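Wood tops, and living with one

Our kitchen table was a workbench in a previous life, which it likes to bring up. It has a butcher-block top, and over the years I have done most of the wrong things to it, some of them twice. These are the habits that survived.

**Oil it more than you want to.** Food-grade mineral oil from the drugstore is fine. The fancy bottle with the leaf on the label is also fine, and costs enough to make you feel you've accomplished something. Warm the bottle in a bowl of hot water, pour a puddle the size of a pancake, and push it around with an old T-shirt. Leave it overnight. Wipe off whatever is left in the morning before anyone sets down a newspaper, or you'll be reading Tuesday's headlines off the table until October.

A new top wants oil once a week for the first month. After that, let water tell you. Flick a few drops on. If they bead, go do something else. If they sink in and leave dark spots, you're overdue.

**Do the underside too.** I skipped this for years on the theory that guests don't look there. The wood does not care about guests. One side takes up moisture, the other doesn't, and the whole slab starts to smile at you.

**Rings.** A white ring is usually moisture caught in the finish. Try a soft cloth and a dab of oil first, then a hair dryer on low, kept moving. A black ring around anything made of iron is a stain in the wood itself and calls for sanding, or a fruit bowl. I own a lot of fruit bowls.

**Sanding a spot.** Start at 120 grit, go with the grain, and feather out well past the mark. Finish with 220. My neighbor Iraklis Xenos sanded a coaster-sized patch very thoroughly and now has a table with a dimple where peas collect. Wipe off the dust with a damp rag and let the wood dry for a day before you oil it again.

**Smells.** Coarse salt and half a lemon take care of onion. Garlic needs a second lemon and some patience. Rinse with a barely wet cloth and dry it right away. Vinegar is all right diluted, but every day is too often, and bleach leaves the wood looking like driftwood with a grudge.

**Oily rags.** Mineral oil is fairly well behaved. Linseed and tung oil are not. Rags soaked in either one can heat up on their own and catch fire in a heap, so spread them flat outdoors until they're stiff, then throw them out. Please don't save them in a coffee can in the garage. I mean you, Dad.

**Things that live on the table.** Lift them once a week. Anything parked in one place leaves a pale footprint while the wood around it darkens. Felt dots help, though grit gets stuck in them and then you've built a very slow sander. Real houseplants want a saucer under the pot and a trivet under the saucer. The fake kind only want dusting, and I have come around to them.

**Crumbs.** A bench scraper beats a sponge. Scrape, catch, done. The sponge only moves the evidence.

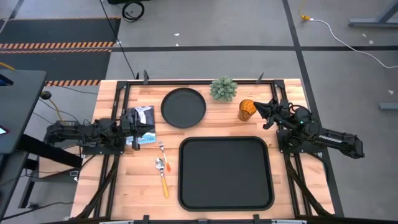 *3 min read*

One leftover from the last page: several of you wanted to know if olive oil will do in a pinch. It will, for a few weeks, and then your table will smell like an old salad.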